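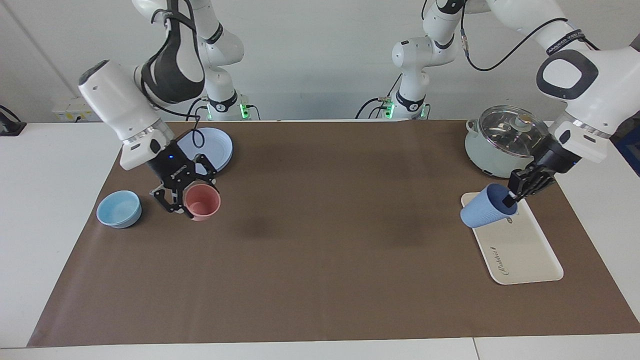 4.2 Laying the Ninmont table mat and setting out tableware

The mat protects the tabletop from scratches and keeps cups, bowls and plates from sliding. Lay it before any tableware is put on the table.

1. Wipe the tabletop with a damp cloth and let it dry for 20 minutes.

2. Unroll the mat with the smooth side down. If the ends curl, roll the mat the opposite way and leave it for 2 hours.

3. Center the mat from left to right. A narrow strip of table must stay visible along the front edge and at both sides.

4. Press the mat flat from the middle outward.

5. Place the plate first, near the back edge of the mat.

6. Place the bowl closer to the front, open side up.

7. Place the cup last. Lower it straight down — do not drag it across the mat.

NOTE: Slight differences in shade and sheen across the mat are normal and do not affect grip.

CAUTION: Do not place tableware hotter than 39 °C on the mat. Use a trivet.

CAUTION: Do not let the mat hang over the front of the table. An overhanging edge can be caught and pull the tableware down.

To clean the mat, see 4.3. For replacement mats, see the parts list under Plutside.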